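Bench help wanted, Getitz Repair Room, Umholm

Part time, evenings, start in August. Two people, maybe three if the right ones turn up.

We take in old desktops from offices and schools, clean them up, test them, send them back out to families in Umholm and Dolberg. Nearly 600 went out last year. Backlog right now is 200 and teh shelves are full.

What you'd do: open cases, blow out dust, swap drives and memory, run the overnight test, fill in the sheet. Some lifting. Some phone calls, not many.

What we want: steady hands, legible writing, OK with small screws. Experience nice but we'll train. Must be 18. Own ride helps, the Matubbar bus stops running at 9 pm.

Pay is hourly, paid every two weeks. Parking out back, code is given at your first shift. Coffee's free, bring your own mug.

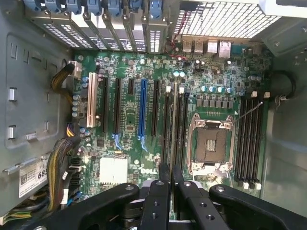 Do I need a certificate to apply?
None needed. Send a few lines about stuff you've fixed, any kind, bikes and radios count.

Drop a note at the front desk, 1737 Dolberg Road, or call between 4 and 7 pm and ask for the bench. No resumes over one page please, we dont have time to read them.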